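Learn the Tourniquet Before You Need It

By Barrett Mahmoud
April 2023
Print | E-mail | 14 comments

I took my first bleeding control class in the basement of the Mokerport library, on a folding chair with one short leg, and I have been a pest about it ever since. My family has heard the speech. My dentist has heard the speech. Now you get it too, because I think every adult who can open a jar should know how to put on a tourniquet, and I think we could get most of this town there if we quit treating it as something for soldiers and paramedics.

Most of us learned our first aid as kids and stopped. We remember to run cool water over a burn. We remember something about tilting the head, or not tilting the head, for a nosebleed (lean forward, please, and pinch the soft part). What we mostly don't carry around is any idea of what to do when somebody is bleeding hard from an arm or a leg and the ambulance is still on the far side of the bridge.

And it's such learnable stuff! That's what got me. I walked in expecting diagrams and Latin. The class ran two hours. The instructor, Alina Stoica, spent ten minutes talking and then had us on the floor with gauze, pushing it into a foam block with a slit in it and leaning on it with straight arms until our shoulders shook. Harder, she kept saying. Most people press like they're checking a cake.

She gave us the order to do things in, and I can still rattle it off in the shower. Make sure you're safe yourself. Call 911, or point at one person and tell them to call. Find where the blood is coming from, which may mean cutting or pulling clothing out of the way. Press, hard, with both hands and whatever clean cloth you've got. If it's an arm or leg and the bleeding is severe and pressure isn't stopping it, the tourniquet goes on a couple of inches above the wound, never over a joint, and you tighten until the bleeding stops. It will hurt. Write down the time. Leave it alone after that and let the hospital take it off.

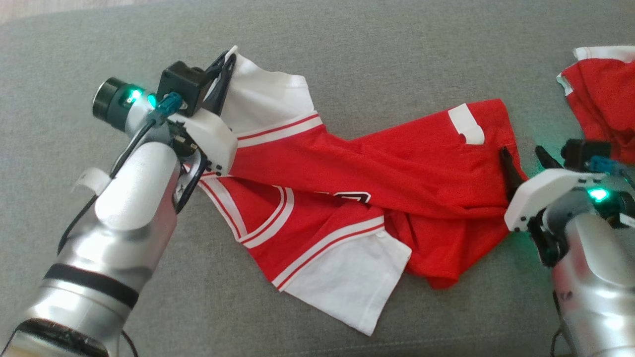
Two silver robot arms gripping a red jersey with white trim

I've heard three objections, and I've heard them a lot. The first is that a tourniquet costs you the limb. A lot of people my age were taught that, and I was too. The teaching has changed. A proper tourniquet left on for the length of an ordinary ambulance ride is very unlikely to cost anyone an arm, and bleeding to death in a driveway is a good deal worse. I do understand why the old warning sticks. It was drilled into us by people we trusted, and nobody came back around to correct it.

The second is that you'll do it wrong. Maybe! Amber Prins, who sat next to me, got hers on with the strap twisted and had to start over, and she works in a veterinary office. But she did start over, and by her third try she had it on in 20 seconds. The wrong way to do it, in real life, is usually too loose, and you fix that by turning the rod again. A class gives you the chance to be clumsy on a foam leg.

The third one I take more seriously, which is fear. Not everybody can look at blood. I'm not great with it myself – I once had to sit down after a paper cut, and there were witnesses. What I found is that having a job to do with my hands pushed the queasiness back a step. I can't promise that will be so for you. If it isn't, you can still be the one who makes the call and waves the ambulance in from the road, and that matters too.

So what would I like to see? Dikport, just up the coast, already does some of it. They put bleeding kits in the same wall cabinets as their defibrillators, and their high school runs the class for every junior in January, when gym is indoors anyway. It's a town of 3305 people. If they can manage it, I don't see what's stopping us, and I've asked at two council meetings.

I'd also like the kits to be decent. Please don't buy the cheapest tourniquet you can find online. There are flimsy copies out there with plastic rods that can snap when you really crank on them. Ask an instructor or your local EMS crew what they carry and buy that. Keep it where you can reach it, out of its plastic wrap, and buy a second one to practice with so the good one stays good. Mine lives in the car door, next to the maps my husband won't let me throw out.

And belts, since somebody always asks. A belt is a lousy tourniquet. It's too stiff to twist and you'll almost never get it tight enough. With no real one around, go back to your hands and your body weight and keep pressing until help takes over. Don't lift up to peek.

The library class is free and takes 8 people at a time. Éabha Egan keeps the sign-up sheet at the front desk, and she'll start another if the first one fills. Wear pants you can kneel in.

Share this (37) | Print | E-mail to a friend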